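Notebook, leaflet project
9 December 2023

Picking up where I left the codebook. Long day, too much tea, and I want to get this down before I forget which decisions we made and which ones we only argued over.

So, the Mondeck by-election box is finally all scanned. That's some 780 leaflets, letters, "newspapers" (the fake local paper kind, which I have a real soft spot for) and calling cards, all from the one council contest in November. I had no idea a ward that size could produce so much paper! Gaétan did the last of the folded ones this morning. He's been opening them flat and scanning both sides as one sheet, and I wish we'd done it that way from the start. The early ones went in panel by panel, so a single leaflet can turn up as four or six separate files, and the front cover may have lost touch with its own imprint. I've put a note in the sheet next to the worst of them. Somebody will have to stitch them back together and I have a horrible feeling it's me.

Naming: candidate, then leaflet type, then running number, no spaces. Please. I found a file today called "yellow one again". 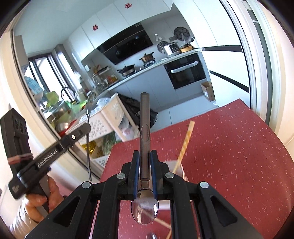 Spoon in the blue-padded fingers, second gripper at the left.

Right, coding. Ansel G. and I each did the same batch blind and then compared. We agreed on nearly everything that is plain fact (does it name the party, does it carry an imprint, is there a photo of the candidate pointing at a pothole) and fell apart completely on tone. I'd marked Doucet's second letter as "attack" and Ansel had it as "contrast", and having read it aloud to each other about five times I can see both. The line is "my opponent has had four years to mend the Ciker Road crossing". Is that an attack? It names nobody, and the crossing really hasn't been mended. But it's obviously meant to sting.

What we settled on, for now:

Attack needs a claim about a person or a party that is a criticism in its own right. It doesn't need a name if there's only one person it could be.
Contrast needs both sides in the same sentence or the same pair of columns. "They voted for it, I voted against it" is contrast.
If it's both, code attack and put contrast in the second column.

By that rule the Doucet letter is an attack and Ansel wins nothing, and neither do I, as I'd got there for the wrong reason (I'd coded it off the headline and hadn't read down to the crossing bit). We'll redo the batch on Monday's codebook once I've typed up Monday's codebook. Scrap that, just call it version 2, or we'll end up with one for every day of the week.

We still have ten tone categories, and I think that's too many. "Warm" and "neighbourly" are the same thing, surely? Desmond wants to keep them apart and says "neighbourly" is for when the candidate talks about living there and "warm" is for everything else that's nice. Fine in theory. In the batch I used "warm" once and it was for a Christmas card. I'm going to merge them in my own copy and see if it changes any of the totals, and if it doesn't I'll be unbearable about it.

Bar charts! I could write pages on the bar charts. Haverford's lot put out one with no axis, where the second-place bar is very nearly as tall as the first, and the actual figures underneath (in type so small I had to zoom right in) are nowhere near each other. It turns up on leaflet after leaflet with the colours changed. I've started measuring bar heights on the scans in millimetres and working out what the height ratio should have been. It's a bit fiddly and quite addictive. Columns so far are: height of tallest, height of second, stated share for each, source given or not. Where the source is given it's nearly always an older election, sometimes for a different set of boundaries, so I've added a column for that too. Must ask Gaétan whether the scanner stretches anything. If it squashes pages to fit, my lovely measurements are worthless.

(Asked him. He says it doesn't, but he'll put a ruler through it to be sure. Leave the heights in pencil, as it were.)

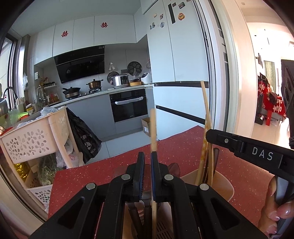
Chopstick gripped upright, utensil holder just behind.

Text extraction next. The Mahama script copes well with the letters and hopelessly with anything in columns. It reads straight across, so you get half a sentence on bin collections followed by half a sentence on the bus to Cirkach, and one leaflet now seems to promise residents a weekly bus for their garden waste. I've kept that one. For column layouts I'd say draw the boxes by hand, it's slower but you only have to do it once per template, and most candidates used the same template over and over with a different photo.

Things I noticed along the way and don't want to lose:

Nearly all the "newspapers" put the party name on the back page only, and small. The letters put it at the top. Worth a proper look, it might be the cleanest finding we've got.

Handwriting fonts. I'd been coding "handwritten" for any blue scrawly text, then saw that two letters from different parties use the same font, down to the odd little tail on the g. So the code is now "handwritten or handwriting font", and we're not going to try to tell them apart from a scan.

Promises with dates are very rare. "By next summer" counts, "soon" doesn't, "as a priority" doesn't. Ansel H. (the other Ansel, not the candidate's family as far as I know, and yes it's a nuisance having two) thinks "in my first year" should count and I agree.

Still to do: stitch the split files, type up version 2, merge test for warm and neighbourly, column boxes for the three commonest templates, email Desmond the Christmas card. Also the date of delivery is blank for a good chunk of the box. Mortimer wrote some of them on the envelopes, and the envelopes are in the blue crate under the window, so don't let anyone recycle that crate.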